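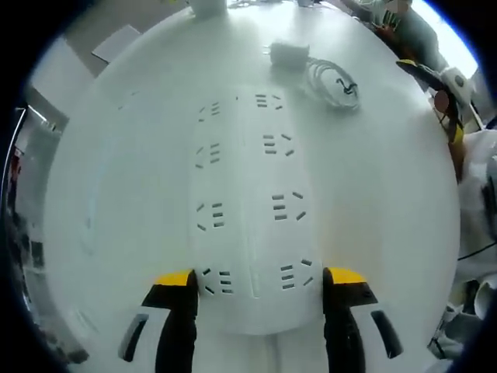 White power strip, white table, yellow fingertips open either side of the near end.

Reviews > Robot software > Tracking and clip tools

Karkeck 9: the clip tool I'd stopped hoping for

By Ghada Ghanem, 5th April

We use cookies to remember your settings and count visits. By carrying on you agree to this. Manage cookies

If you record demonstrations with a hand-held gripper you'll know the bit I dread. The recording is fun. You pick things up, you put them down, you feel quite clever. Then you sit at a desk with a folder full of clips and try to work out where the gripper was in each of them, when it closed, and which ones are rubbish. I've been doing that part in Jallitz since I started at Sampaio, plus a pile of scripts I'm not proud of, and in November I moved the whole lot over to Karkeck. I've now put 1000 clips through it and I'm still pleased with it, so I thought I'd write it up properly.

Karkeck comes from Umska and runs on an ordinary desktop. You give it your clips and a calibration file for your lens, and it gives you back a camera path, a finger opening for every moment, and a set of cut points it thinks are the start and end of each action. Then you go through and agree or disagree. You can do all of that in the window or from the command line, and the two save to the same project file, so I can leave a batch going in the evening and pick it up in the window next morning.

Tracking first, as it's the reason I switched. White tables are horrible. There is so little for a tracker to hold on to, and if the thing you want to grab is white as well you're down to a few slots and edges and whatever clutter happens to be lying near the rim. A power strip on that sort of surface is my standard nasty test: the socket slots are lovely and dark, the outline of the plastic barely shows, and every outlet looks like its neighbour. Jallitz would happily decide it was looking at the next pair of sockets along and hop the whole path sideways by that much. Karkeck did this to me too, in its default mode, until I found a setting called "repeat guard" (third tab, bottom, why is it at the bottom?) which makes it distrust patterns that come round again and lean harder on everything else in view. A charger brick or a loose coil of cable further up the table is suddenly very useful to have. With repeat guard on, my power strip clips came through without the sideways hop, and I did a little cheer at my desk.

It's slower with the guard on, I should say. On my machine a batch of 128 clips goes from being a lunch break to being most of an afternoon. I leave it on for the white table and off for everything else.

The finger opening is the part that made me laugh out loud, because it's so simple. You click once on each fingertip in one clip, tell it the colour may drift a bit, and it finds them in all the others. Bright yellow tips are a gift here. I tried it with some plain black ones as well and it coped, though I had to click again for the clips where the light had changed. The opening comes out as a smooth curve under the video, and you can drag a bad point back into place with the mouse. In Jallitz you had to export a table, edit the table, and import the table. I have lost days of my life to that table.

Masking is good too. Wide lenses see everything: the dark ring round the outside, the shelves, somebody's elbow. You paint over what you don't want it to use, and the mask can be either fixed to the lens (for the ring and the fingers) or fixed to the room (for a shelf). There's a third kind for people, which follows a moving blob and drops it from the tracking. It doesn't blur them or anything, it just stops them counting as scenery. If you need faces hidden you'll want another tool for that, and I'd love to see it added.

Now the cut points. Out of the box it was a bit keen and gave me a cut whenever I paused to think, and I pause a lot. There's a slider for patience. I set mine to 80 and haven't touched it since. It still gets muddled if you open the fingers, wait over the object and then change your mind, but I think most people would get muddled by that.

Things I don't like. The help pages are thin, and the page on calibration describes an older layout of the window, so you go hunting for a button that has moved. Undo doesn't reach back past a save. Export to our training format needed a small plugin that I wrote myself - not hard, an evening's work with the example they ship - but it'd be nicer not to need it. And the progress bar sits at the same place for ages and then jumps to the end, so don't plan your tea by it.

What I keep coming back to is the review screen. It plays the clip with the path drawn beside it, the opening curve below, and two big keys for keep and bin. When it isn't sure of a stretch, it shades that stretch and starts playing from just before it. So you go straight to the dodgy part! I used to watch whole clips from the top to catch one wobble in the middle. My binning is a lot more even now, and the newer people in our group were reviewing on their own after one morning with it.

Should you move over if Jallitz is working for you? If your tables are wood or covered in stuff, and your objects have a bit of pattern on them, I'm not sure you'd notice much in the tracking, and the move does take effort as old projects don't carry across. For pale objects on pale tables I'd go tomorrow. The trial lets you run a full batch and keep the results, so take your worst clips, the ones you've been hiding from, and start with those.

I ran it on the standard build with no extra models added. I'll add a note if the next update sorts out the undo.

Comments

Gervásio Furtado
Thank you for the repeat guard tip, I had been blaming my calibration. Does it help with keyboards? Mine jumps one key to the left over and over.

Ghada Ghanem
It did for me, but only once I'd left a mug and a notebook in view. Keyboard by itself on a bare desk was still jumpy.

palletjack
We stayed on Jallitz because of the plugins. Might try the trial on our bathroom tile clips, which are a proper nightmare.

m_orrin
Is the room mask all right if you move the table halfway through a session?

Ghada Ghanem
No, start a new project for that. I learned it the slow way.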